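2024年7月8日(月曜日)
提出先:Moldovan 助成事務局
提出者:Josum 器形整理班
件名:黒色器シリーズ「Grultance」の器形整理および置き方・保管方法の検討(中間報告)

## 1. 報告の範囲

本報告は、助成対象事業のうち、6月末までに実施した器形の再分類、台帳の整備、作業卓上での配置試行、保管および梱包の検討について記す。販売計画および価格改定は別報告とし、本書では扱わない。

対象とするのは、Josumが保有する黒色器の現物のうち、台帳への登録を終えた845点である。未登録の現物、補修待ちの現物、および展示先に貸し出し中の現物は含まない。貸し出し中の現物については返却後に同じ手順で登録し、次回報告で台帳の差分として示す。

用語は次のとおり統一した。従来の書類では「皿」「鉢」「盛器」が混在しており、同じ器が書類により異なる名称で記載されていた。

- 器形:上面および側面から見た形状の区分
- 縁:器の上端部。外側に張り出すものを張り縁、水平面に対して高低差を持つものを斜め縁と呼ぶ
- 脚:底面を接地面から持ち上げる部分。高台状のものと、独立した短い脚の両方を含む
- 台:器の下または周囲に置く金属製の什器
- 置き方:器相互の位置、向き、台との関係

以前の書類にある「変わり鉢」は器形名としては用いない。範囲が広く、登録担当者の判断により含まれる器が異なっていた。

## 2. 器形の再分類

### 2.1 区分の見直し

旧分類は用途に基づいていた。前菜用、主菜用、取り分け用などの区分である。この方法では、同一の器形が複数の用途に登録され、在庫の照会時に重複が生じた。また、納入先が器を別の用途に転用した場合、台帳上の区分と使用実態が一致しなくなる。

見直し後は形状のみを基準とし、区分を次の4つとした。

| 記号 | 区分 | 判定の基準 |
|---|---|---|
| A | 角形 | 上面の輪郭が四辺からなるもの。角の先端が張り出すものを含む |
| B | 脚付き丸形 | 底面が脚により持ち上がり、縁が底部より広いもの |
| C | 斜め縁鉢 | 縁の高さが一様でないもの。左右非対称の器を含む |
| D | 浅形 | 深さに対して口径が大きく、縁の高低差がないもの |

判定はA、C、B、Dの順に行う。角形で脚を持つ器はA、斜め縁で脚を持つ器はCに入る。脚の有無を先に判定すると、角形の大部分がBに移り、保管時の向きの指定が区分ごとに統一できない。

小形の鉢には、BとDのいずれにも該当しうるものがある。脚の高さがごく低い場合、側方からの観察では接地面との隙間を判別しにくい。この場合は器を伏せて底面を確認し、脚の輪郭が独立していればB、底面と連続していればDとした。判定に迷った現物には台帳の備考欄に「境界」と記し、後日まとめて再判定する。

### 2.2 再判定の状況

境界と記した現物の再判定は、BとDの間については終了した。BとCの間には未了分が残る。縁の高低差がわずかな器について、成形時の意図によるものか、個体差によるものかを現物だけでは決められないためである。

型の記録が残るものは記録に従った。型の記録がないものは、同一系列の現物を並べ、縁の最高点の位置がそろっているかを見る。最高点の位置が系列内で一致すれば斜め縁とし、一致しなければ個体差として元の区分に戻す。系列内の現物が単独の場合、この方法は使えない。単独の現物は備考欄に「単独」と追記し、暫定的にBに置いている。

### 2.3 向きの定義

Cに属する器は向きを持つ。従来は写真ごとに向きが異なり、台帳の画像だけでは同型か否かの判断が困難であった。そこで、縁の最高点を基準点とし、器の中心から基準点に向かう方向を「正方向」と定義した。置き方の記録では、卓の手前側から見て正方向が左、右、奥、手前のいずれにあるかを記す。

Aについては長辺を卓の手前の辺と平行に置いた状態を標準とする。BとDは原則として向きを持たないが、縁に補修跡がある現物に限り、補修跡の位置を基準点とした。

## 3. 台帳の整備

### 3.1 項目

台帳の項目は、管理記号、区分、縁の種別、脚の種別、最大外形、接地部の外形、重量、表面状態、保管位置、備考とした。旧台帳にあった「推奨料理」の欄は削除した。

最大外形と接地部の外形を分けて記録した点が、旧台帳からの主な変更である。旧台帳では口径のみを記録していた。脚付きの器では縁と接地部の差が大きく、棚に置けるかどうかは接地部、隣の器と干渉するかどうかは縁で決まる。口径のみの記録では、棚板の奥行きの検討に必要な情報が得られない。

角形の最大外形は、角の先端間の距離ではなく、外接する矩形の二辺で記録する。先端が反り上がる器では、定規を縁に沿わせると読み値が安定しないため、平板を二辺に当ててその間隔を測る方法とした。

### 3.2 測定の手順

1. 器を乾いた布で拭き、接地部の付着物を除く。
2. 平滑な卓上に置き、がたつきの有無を確認する。
3. 最大外形を測る。
4. 伏せて接地部の外形を測る。縁が平らでない器は伏せずに横向きに保持する。
5. 重量を量る。
6. 表面状態を記入する。
7. 管理記号の札を付け、保管位置へ戻す。

手順4で、斜め縁鉢を伏せて測定した例があり、最高点に荷重が集中するため、横向き保持の条件を追記した。保持は両手で行い、測定は別の担当者が行う。

がたつきのある現物は、卓面の凹凸によるものか器によるものかを、卓上の位置を変えて再度置くことで判定した。位置を変えても同じ向きにがたつくものを器側の原因とし、備考欄に方向を記す。

### 3.3 表面状態の記載

黒色の器は、照明条件により擦れ傷の見え方が大きく変わる。上面に光の反射が入る角度では浅い傷が目立ち、反射を外すと同じ傷が確認できない。旧台帳では、同じ器に対して「良好」と「傷あり」の両方の記載が残っていた。

対策として、表面状態は反射を入れた状態と外した状態の両方で確認し、いずれか一方でも傷が見えた場合に傷ありとする。反射を入れた状態でのみ見えるものは「反射時」と付記する。艶のある器と艶を抑えた器の区別は表面状態の欄に含めず、仕上げ名として備考欄に記入している。

指紋および拭き跡は傷として扱わない。ただし拭き跡が角の内側に残りやすいことが分かり、Aの器については拭き取りを中央から角へ向かう一方向とした。往復させると、角の手前で布が折れ、跡が残る。

## 4. 作業卓上での配置試行

### 4.1 目的

本試行は、大きさと器形の異なる器を同一卓上に置いた場合に、縁同士の干渉、取り出しの順序、視認性がどう変わるかを調べるものである。納入先の配膳準備卓と展示卓の双方への応用を想定しているが、料理を盛った状態は対象に含めていない。

評価対象とした置き方は36通りである。区分の組合せ、台の有無、台の位置を変え、記録用紙に一通りずつ平面図を残した。平面図には器の輪郭を接地部と縁の二重線で描く。縁のみを描いた初期の図では、張り縁の下に別の器の縁が入り込んでいる状態を表現できず、書き直しとなった。

### 4.2 台の条件

台には、Grurkixから貸与を受けた金属製のものを用いた。天面は穴あきの平板で、脚により卓面から持ち上がる構造である。台上と卓面を合わせ、器を置く高さは2段となる。

天面が穴あきであるため、接地部の小さい器では、脚の縁が穴にかかる位置がある。かかった状態で器を横に滑らせると引っ掛かりが生じる。台上での移動は滑らせず、持ち上げて行うこととした。接地部の輪郭が広い器では引っ掛かりは確認していない。

台の下の空間は、当初は浅形の収納場所として見込んでいた。試行では、奥に入れた器を取り出す際に手の甲が天面の下側に当たりやすく、また台の脚が横方向の取り出しを妨げた。このため、台の下は原則として空けておく。

### 4.3 配置の原則

試行の結果、次の暫定原則を置いた。

- 大形の角形は手前の隅に置き、短い動作で持ち上げられるようにする。
- 台上には小形の器のみを置く。
- 斜め縁鉢は、基準点が隣の器の縁の上にかからない向きとする。
- 浅形は奥または側方に置き、前に背の高い器を重ねて置かない。
- 脚付き丸形は台の脚の近くに置くことができるが、縁と台の脚の間に指の入る隙間を残す。

4番目の原則は、守れない場合が多い。卓の奥行きが限られるとき、浅形は前の器に隠れ、卓の手前側からは端の曲線しか見えないことがある。隠れた器は取り出し順の末尾に回るため、先に使う器を浅形に割り当てないことで対応する。

明るい木目の天板に金属の台を据え、台の天面の右半分に黒い小鉢を一つ置き、残りの器を台の手前と周囲に広げた置き方では、器形の違いが輪郭で読み取れる。左手前に艶のある角形、台の手前側に脚付きの小形と斜め縁の鉢が位置し、器の暗色と天板の明色の差が縁の形をはっきりさせる。台帳との照合も、この明暗差のある卓面で行う方が容易である。 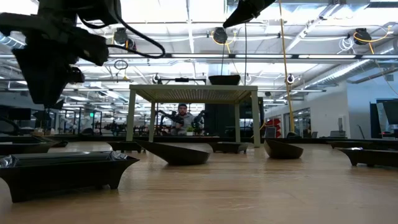

Moldovanは、斜め縁鉢の向きを器ごとに変えるのか、それとも卓全体でそろえるのかを決めておかなければ、展示先で担当者が代わるたびに印象が変わるのではないかとし、向きの指定を平面図だけでなく文章でも残すよう求めている。また、台上に一点だけ器を置く場合、その器が主たる品目であるかのように受け取られる可能性があるとの意見も付された。

向きの指定については、指摘のとおり平面図に加えて文章で記録する。卓全体でそろえる方法と器ごとに変える方法の比較は、干渉の観点では終えているが、見え方の観点での評価はまだ行っていない。干渉の観点では、器ごとに向きを変える方が余裕を取りやすい。最高点を左に向けた器が左方へ長く張り出すため、左隣が背の低い器であれば重なりを避けやすく、左隣が台である場合は向きを変える必要がある。

台上の器の扱いについては、置く点数を固定せず、置く位置を天面の片側に寄せるか中央とするかを指定項目に加える。片側に寄せた場合、空いた側は取り出した器の仮置きに使える。仮置きを予定しない展示卓では、この利点は生じない。

### 4.4 取り出し順序

取り出しの試行では、器を手前から順に取る方法と、区分ごとに取る方法を比較した。前者は動作が単純であるが、取り出した器の区分が混ざるため、後工程で仕分けが必要となる。後者は仕分けを省けるものの、奥の浅形を取る際に手前の器の上を腕が通過する。

腕の通過を避けるには、浅形を側方に寄せるか、浅形を最後に取る必要がある。試行では後者を採用した。区分の順をA、B、C、Dに固定すると、角形を最初に除くことで手前に空間ができ、その後の器を手前へ引き寄せることができる。ただし引き寄せの際に器の脚で天板を擦るため、木の天板では引き寄せずに持ち上げる。

脚付き丸形は、縁の下に指を入れて持つ方法を標準とした。縁の上面をつまむと、張り縁の部分に曲げの力が加わる。斜め縁鉢では、最高点側をつままず、低い側と側面を支える。角形では先端を持つことを禁止し、長辺の中央付近を両側から支える。先端は形状として持ちやすく見えるため、作業票の図に禁止位置を記入した。

### 4.5 視認性

黒色の器を暗い卓面に置いた比較では、浅形の輪郭が最も読み取りにくかった。脚付き丸形は縁の反射により位置を判別できるが、縁と接地部の大きさの差は分かりにくい。このため、暗い卓面では隣との間隔を実際より広く見積もる傾向が作業記録に表れている。

照明は天井照明のみとし、補助照明は使用していない。光沢のある角形では、上面に淡い反射が帯状に入る。反射は器の位置確認には有効であるが、内側の深さを読み取りにくくする。深さの異なる同外形の角形を区別する作業では、目視のみに頼らず管理記号を確認する。

## 5. 保管

### 5.1 棚での置き方

保管棚での置き方は、台帳の接地部外形と最大外形の両方から決める。隣り合う器の縁の高さが異なる場合、低い器の縁を高い器の張り縁の下に入れることで棚幅を節約できるが、この方法は採用しない。低い器を先に持ち上げたとき、上の縁に当たる。

Aは長辺を棚の奥行き方向に向ける。卓上の標準とは向きが異なるため、棚札には棚用の向きを別に表示した。棚の手前側に先端が出る場合は、下段の器に換えて、通路側に出ない位置へ移す。

Cは正方向を棚の奥に向ける。最高点が奥になるため、手前から見ると内側が確認でき、異物の有無を取り出さずに見ることができる。左右に向けた場合は隣との干渉が生じやすく、手前に向けた場合は内側が見えない。

### 5.2 重ね置き

BとCの重ね置きは行わない。Bは脚が下の器の内面に接し、Cは縁の高低差のため上の器が傾く。Aは同型に限り、間に保護材を入れて重ねることができるが、脚が保護材を押し込み、下の器の内面に達していないかを確認する必要がある。

Dは重ね置きを認める。異なる外形のDを重ねる場合は、大きいものを下とする。台帳の保管位置には段の位置に加えて重ねの順を記入する方式に改めたが、順序の更新が取り出しのたびに必要となり、記入漏れが発生した。現在は重ねの順を台帳に記入せず、棚札側で管理している。棚札と現物の不一致は、棚卸しの際に棚札を現物に合わせて修正する。

### 5.3 保護材

保護材は、不織布、発泡シート、紙の3種類を試した。不織布は脚の当たりに対して位置がずれにくい。発泡シートは緩衝性があるが、長期に置くと器の表面に跡が残るおそれがあるため、保管用には用いず輸送用に限定した。紙は湿気により波打ち、器のがたつきと区別しにくくなったため、不採用とした。

不織布の色は白とした。黒では器との境が見えず、敷き忘れの確認ができない。白の不織布から繊維が付着する場合があり、角の内側に残った繊維は出荷前に除去する。

## 6. 梱包および移送

梱包は、区分ごとに仕切りの形を変える。Bは縁と接地部の間に空隙ができるため、縁だけを仕切りで支えると移送中に底部が振れる。仕切りの下部に当て材を入れ、接地部側も拘束する。Cは上面に蓋材を平らに載せると最高点のみに荷重がかかるため、蓋材を器の縁に触れさせず、箱の側壁で受ける構造とした。

Aの梱包は未決定の部分がある。先端を覆う当て材を四隅に入れる方式と、箱の四隅を空けて先端を浮かせる方式を比較中である。前者は箱を小さくできるが、箱の側面から受けた力が先端に伝わる。後者は箱が大きくなり、棚から箱のまま出し入れする運用に支障が出る。移送経路が社内に限られる場合は前者、展示先への発送では後者という使い分けも候補とした。ただし、区分内で箱の規格が分かれるため、資材の在庫が増える。

Grurkixの台は、器とは別の箱に収める。天面の穴に当て材の繊維が入り込むため、天面側には平滑なシートを当てる。脚の端部が箱の底を突かないよう、天面を下にして収納する。移送後は天面を拭き、穴の縁にばりや付着物がないことを確認してから器を載せる。

## 7. 事業費の執行

執行額の明細は、事務局指定の様式に別途記載した。費目間の流用はない。台は貸与品のため購入費を計上しておらず、返送費のみを見込む。測定器具は既存品を使用した。

保護材の費目には、不採用とした紙の購入分が含まれる。残った紙は梱包箱の隙間材に転用し、本事業の他の費目への付け替えは行わない。角形用の当て材は試作分のみを発注し、量産分の発注は6章の方式が決まるまで保留する。

## 8. 未了事項

BとCの境界にある現物の再判定が残る。単独の現物については、型の記録の有無をJosumの旧保管資料で照会している。記録が見つからない場合の最終区分は、暫定区分のBを維持する案で事務局の確認を得たい。

配置試行では、次の項目を継続する。

- 斜め縁鉢の向きを卓全体でそろえた場合の見え方の記録
- 台上の器を片側に寄せた場合と中央に置いた場合の比較
- 暗い卓面での間隔の目安の表示方法
- 接地部の小さい器を穴あき天面に置く際の敷物の要否

敷物については、天面の穴を覆うと器の引っ掛かりは減るが、敷物自体が天面上で動く可能性がある。天面への固定方法は、貸与品に加工を加えない範囲で検討する。粘着材の使用についてはGrurkixに照会済みで、回答を待っている。

保管では、Aの棚用の向きと卓上の標準の向きが異なることから、棚札の表示を図に変更する。図の原稿は作成済みで、先端の位置と禁止する持ち位置を併記した。印刷は区分の最終判定後に行う。

## 9. 事務局への確認依頼

次の点について、書面での回答をお願いしたい。

1. 旧台帳の「推奨料理」欄を新台帳に引き継がないことの可否。旧台帳の原本は保存する。
2. 貸し出し中の現物を次回報告の差分として扱うことの可否。
3. 角形の梱包を移送経路により二方式に分ける場合、資材費を同一費目で処理できるか。
4. 展示先に渡す配置図に、Grultanceの管理記号を記載してよいか。

4については、管理記号を記載すれば現物の照合が容易になる一方、展示先で独自の品番と混同された例がある。記載する場合は、配置図の余白に管理記号であることを明示する。回答を受けるまで、配置図は社内での使用に限る。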